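3.2 Workcell and Cable Routing

The arm was bought used and installed in the Plestthorpe shared workshop, where it stands beside a wooden table also used for hand work. Bolting the arm to the table was ruled out after early tests, in which fast moves shook the bin and shifted small parts. The bin sits on the tabletop and can be taken off when other members need the space.

Cables were the main source of trouble during the build. Our first layout left too much slack at the wrist, and the cable snagged on the bin wall in 3 of the first 105 picks. Felicidad Evangelista rerouted it so that the yellow cable and the black bundle follow the same path along the arm and loop around the orange-brown joint cover (Figure 3). Dark ties are spaced along the yellow cable. No snags were recorded in the 202 picks that followed. 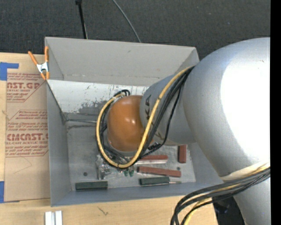
Figure 3. The arm over the gray bin, with the cables looped around the joint cover. Parts on the bin floor include reddish-brown rectangular pieces and items with dark green handles. An orange-handled spring clamp is on the upper left corner of the bin.

3.3 Part Set and Trials

Parts were taken from the workshop's own drawers. We wanted a mix of plain blocks, hand tools and crumpled clear packaging, as the last of these gave our depth sensor the most difficulty. Dindo Padilla placed the parts by hand before each run, and Emilian Bucur logged the result of each pick. A pick was scored as failed if the part was dropped before it reached the tray. The full set of trials came to 435 picks, all run with the Slaoui planner at the same speed limit.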